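Laltura Community Help • View topic - Shadows flicker on imported meshes after update

Posted by Elango Gowda
I updated to the January build and now the shadows on my imported meshes flicker when the camera moves. Objects made inside the editor are fine. It happens in the editor and in the exported build. The project has 174 meshes, all brought in through the Surdu importer, and I would like to avoid doing them again by hand. Frame rate is locked at 60. Soft shadows are on, everything else is default.
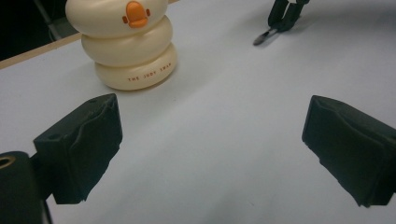 Jayanthi Pillai
Same problem on my side. Turning off soft shadows hides it but then everything looks bad. Following.

Raghavendra Marar
The update changed the default shadow bias for imported assets. Old projects keep the old value in the scene file, but the importer writes the new one when it refreshes, so the two don't match. Open Project Settings, go to Rendering, then Shadows, and set Bias Source to Scene. Save and restart the editor – the setting is not picked up until you do.

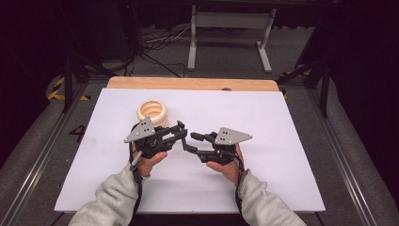

If you still see flicker after the restart, check the shadow distance. Anything very large spreads the shadow map too thin. I keep mine at 30 for indoor levels. You don't need to reimport the meshes. Clearing the import cache is enough, and it took roughly 3 minutes on my project.

Manikandan Poduval
try a different driver, fixed it for me on the old version

Elango Gowda
Bias Source was the problem, thanks. It was set to Asset. I also had to clear the cache – two meshes kept flickering until I did. Marking as solved.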